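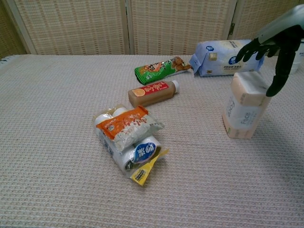

Groceries on a cloth-covered table, robot hand at the tissue pack.

Sorting Groceries with a Robot: Table Rules
Vemholm workshop tips, revised 4/22/26

These rules cover packaged goods on a household table. They apply to one-arm and two-arm setups.

1. Cloth
Use a woven cloth with some texture. Pull it flat before the first pick and check the fringe side for snags. A cloth that slides under a light push needs clips at the back corners.

2. Spacing
Leave two finger widths between soft packs. Bags may lie at any angle, but keep the sealed ends clear of each other. Bottles on their sides go in the middle of the table, well away from the front edge.

3. Bundles
Treat a bundle as one item. Tuck in loose tags and small packets before lifting — a finger joint will catch film sooner than it catches cardboard. Two cans bound together are gripped across both, never by the wrap.

4. Boxes and tissue packs
Grip at one end, with fingers over the top and the side. Start at the lowest force setting and go up one step at a time. Film that creases deeply means the force is too high. 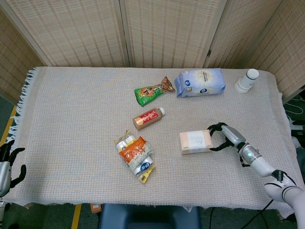 5. Cables and floor
Route arm cables so they hang outside the reach of both hands. Keep feet behind the floor line while the arms are powered. Stools stay put during a run.

6. Records
Log drops and crushed packs by item type. The Pasbridge log sheet has 14 lines; start a new sheet in August even if the old one has room.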